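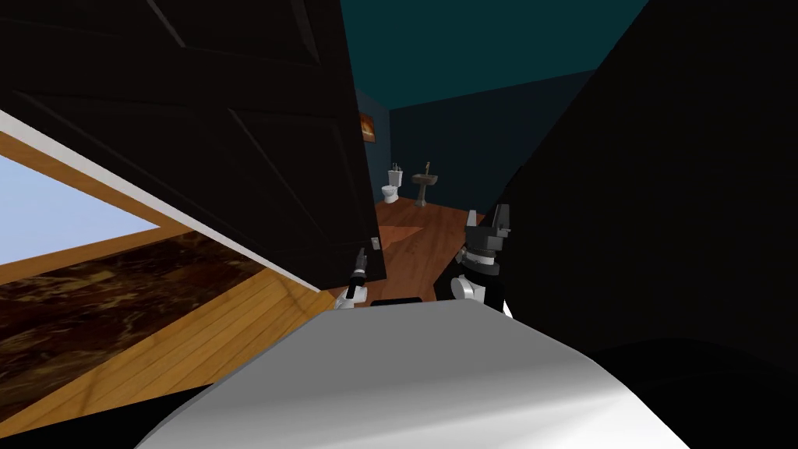 Uldis Lepik tells couples to settle the guest list before they look at a single hall. Most of them do it the other way around, he says, and then spend the spring trying to fit 200 people into a room they booked for half that number.

Chapter 6
Guest Lists and Head Counts

Chapter 5 dealt with setting a total budget. This chapter deals with the number that moves that budget more than any other, the head count. Food, drink, chairs, place settings, invitations and favors are all bought per person. Flowers and cake follow the count less directly, through the number of tables and the number of servings.

By the end of the chapter you should be able to draw up a first list with a client, sort it into groups, work out a cost per guest, and set a schedule for replies.

6.1 The first list

Ask each partner to write a list separately. If parents are paying for part of the event, they write one too. Do not edit the lists at this stage. Put them together in one spreadsheet, with a column showing who suggested each name, and remove the duplicates. Children get their own rows. So do the partners of guests, even when the name is not yet known; enter "guest of" and the name of the person invited.

The combined list is nearly always too long. Clients find this discouraging, and the planner should warn them ahead of time.

6.2 Sorting

Sort the names into groups A, B and C. Group A is made up of people the couple would not hold the wedding without. Group B is close friends and relatives who are expected to be there. Group C is everyone else, including coworkers, neighbors and friends of the parents.

Trouble usually starts in group C. A couple who invite one person from an office may feel they have to invite the whole department. Agree on a rule and apply it to both families. Common rules are no coworkers, no children under 12, or no one whom neither partner has spoken to in the past year. Exceptions should be written down, or they will be argued over again in a month.

6.3 Cost per guest

Divide your costs into fixed and variable. A hall that rents for $1000 costs the same with 40 guests as with 80. A meal does not.

Take the case of a couple in Potmont who have booked a hall and asked Bite, a local caterer, for a price. The hall is $1000. Linens and chair rental come to $1158 for the full list. Both figures go in the budget, but only the second will drop if the list is cut. The couple also set aside $800 for a band, which is a fixed cost. Students often divide all three figures by the number of guests and report the result as the cost per guest. This overstates what is saved when a name is removed.

Ask the caterer whether there is a minimum. Below that number the client pays for meals that are not served, and trimming the list further saves nothing on food.

6.4 Replies

Invitations are commonly mailed six to eight weeks ahead. Set the reply date a week before the caterer needs the final count. For a wedding at the end of April, that usually means replies are due early in the month. Call anyone who has not answered by the next day. Do not count silence as a no.

Key terms: head count, fixed cost, variable cost, catering minimum, reply date.

Section 6.5 covers seating plans, beginning with round tables.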